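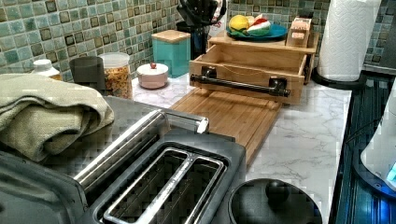

Fig. 1. Kitchen counter with toaster, cutting board and toy food on a teal plate.

# Unit 3: Automation in Small Kitchens

Read before the May session. Bring your notes from Unit 2, mainly the part on task lists.

## The case

Pesidell runs staff kitchens and light catering for office buildings. Two years ago it began moving some counter work to robot arms supplied by Ruvex. The jobs were narrow ones: loading a toaster, moving items between a board and a plate, putting containers back in place. The company had 291 employees when the change began. The Stistdale site went first.

Kusum Kandpal was shift lead at Stistdale. Her notes on the first months are in the reader, and most of this handout draws on them.

## What a counter asks of a worker

Look at Fig. 1 again with a task list in mind. A towel is draped over the counter edge next to the toaster. The cutting board sits at an angle, and a bamboo box with a black bar handle rests on the far end of it. A clear jar with a white lid stands near a canister with a bamboo lid.

A person working here would hardly think about any of this. For an automated system, each item is a separate problem. Cloth changes shape when it is picked up. Clear plastic is hard for many depth sensors to read. A lid has to be told apart from the thing it covers.

Toy food is common in training and testing. It keeps its shape and doesn't spoil, so the same task can be repeated many times. Real fruit is softer and varies more, and results on toys don't carry over in full.

## What changed at Stistdale

- Prep staff spent less time on repeat motions and more on setup and checking.
- Counters were given fixed layouts. Workers could no longer put things where they liked.
- A new duty appeared, called "reset": returning items to their start positions after a failed attempt. It wasn't in anyone's job description for almost 3 months.
- Breaks became harder to schedule - stoppages came at odd times and someone had to be near.

Kandpal writes that the layout rule caused more complaints than the arms did. Left-handed staff had the most trouble with it. Pay stayed the same at first. A grade for reset work was added later, after the staff asked for it in writing.

## Terms

**Task allocation** - deciding which steps go to a person and which to a machine.

**Residual work** - what is left for people once the machine steps are taken out.

**Deskilling** - loss of skill through lack of use. Nevzat Aksoy argues in the Mohamedi report that residual work can call for more skill, while being paid as if it called for less.

## For next time

Pick one counter, bench or desk at your own workplace. Write down 80 to 100 words on who decides where things go. Then mark which steps you would hand over and which you would keep, and bring a paper copy.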